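Rice cooker or pan on the hob?

Manee_S
Moving into a smaller flat in June and the worktop is tiny. Is a rice cooker worth the space for one person? The Wanditz one is 19 quid.

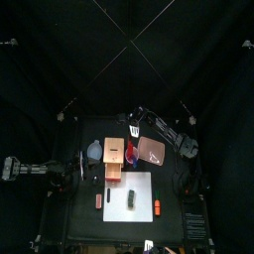

I eat rice most nights, mainly jasmine, and my pan always catches at the bottom.

boonsong50
Get the cooker. I've had a Wanditz for years and the rice has never stuck.

Decha T
Disagree. Heavy pan, tight lid, lowest heat for 12 minutes, then leave it alone for ten. Use a flat spoon to turn it over at the end, and don't stir before that. 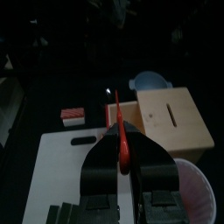 Thitima says the pan method is fine on gas but she could never get it right on electric. Manee, which have you got?

Manee_S
Electric, the old solid plates.

boonsong50
Cooker then.

Decha T
Still say try a lower heat first. It costs nothing.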